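Fruit on the table: one bowl or let it roam?

Kitchen & Table > Everyday
41 comments · 2 shares

wellard_pantry
May 2024

Settle something for my household. I put fruit out on the round table, on the checked cloth, and the red bowl takes maybe half of it. The rest goes straight on the cloth: bananas, a tomato, whatever else came home. My wife says a bowl with fruit lying all around it looks like the bowl lost a fight. I say it's called abundance and they've been painting it for centuries. 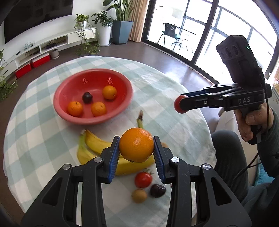 Rosalie Reisinger
Your wife is right, and the tomato proves it. A tomato on a tablecloth is one elbow away from being a stain. Buy a bigger bowl.

wellard_pantry
The tomato is the most stable item on there. It has a flat side. The oranges are the ones with ambitions.

kaufmann_drawer
Never mind the bowl. Get the bananas away from the plums. Bananas give off ethylene and ripen anything that can be ripened. You go to bed with firm plums and wake up with jam.

skirkum
You wake up with jam if you sleep for a week. I've kept bananas next to plums my entire adult life and the plums do what plums do, which is stay hard as golf balls until I go to the store, then collapse while I'm out.

kaufmann_drawer
So they ripened.

skirkum
Out of spite, not gas.

Moth_and_Ladle
A bowl with slots in it is a colander that got invited to dinner. I mean that as praise. Air gets in underneath and the bottom orange doesn't go green and furry where you can't see it. My mother had a deep ceramic bowl, very handsome, and at the bottom of it there was always one clementine that had passed on in September.

wellard_pantry
Moth, this is the support I came for. It is a shallow bowl as well, so there's no bottom layer. There's one layer. When the layer is full, the fruit goes on the cloth. This is a system.

Rosalie Reisinger
It's a small bowl and a lot of shopping.

tall_gus
Two bowls. Thread over.

Rosalie Reisinger
Two bowls on a round table looks like a buffet.

tall_gus
One bowl and a landslide looks like a raccoon got in. I have a two-tier wire stand from Clorkano, fruit up top, bananas on the hook. It wobbles if you breathe at it and I had to bend the hook back with pliers, but the table is clear and I can put my coffee down.

skirkum
I had that stand! The hook is for a bunch of exactly four bananas. Put on a fifth and the whole thing bows to you like a butler.

tall_gus
Buy four bananas then?

skirkum
I will not be told how many bananas to buy by a wire.

plumline70
I'm with the original poster. Fruit that's spread out gets eaten. Fruit in a bowl becomes decor and people are scared to disturb it. When my kids were home I'd dump everything out on the table after school and it was gone before I'd found the paring knife. The same fruit in the nice bowl sat there until it had to be baked into something.

Rosalie Reisinger
I'll grant that. My own bowl currently holds lemons I've grown used to looking at.

kaufmann_drawer
Can we talk about tomatoes? They shouldn't be in the fridge, fine, but they don't need to be out with dessert either. Windowsill, stem side down.

Moth_and_Ladle
Stem side up. You'll crush the little green hat.

kaufmann_drawer
You take the hat off.

Moth_and_Ladle
I'm going to need a minute.

wellard_pantry
Update from the home front. I read her the thread, leaving out most of Rosalie. She would like it known that her objection was never the fruit, it was the cloth. She's the one who washes it, and plum juice doesn't come out of pale blue. I said I'd wash it from now on. She asked if I knew what setting. There was a pause that I don't think helped my case.

plumline70
Cold water first, before anything else. Then a bit of white vinegar, leave it a while, and wash it cool. Check it's gone before it goes anywhere near the dryer.

Rosalie Reisinger
Or a bigger bowl.

tall_gus
Or two.

wellard_pantry
We've agreed on a trial. Plums go in the bowl, all of them, and anything with a thick peel may roam. The tomato is still under discussion.

kaufmann_drawer
Windowsill.

3,116 views · Share · Reply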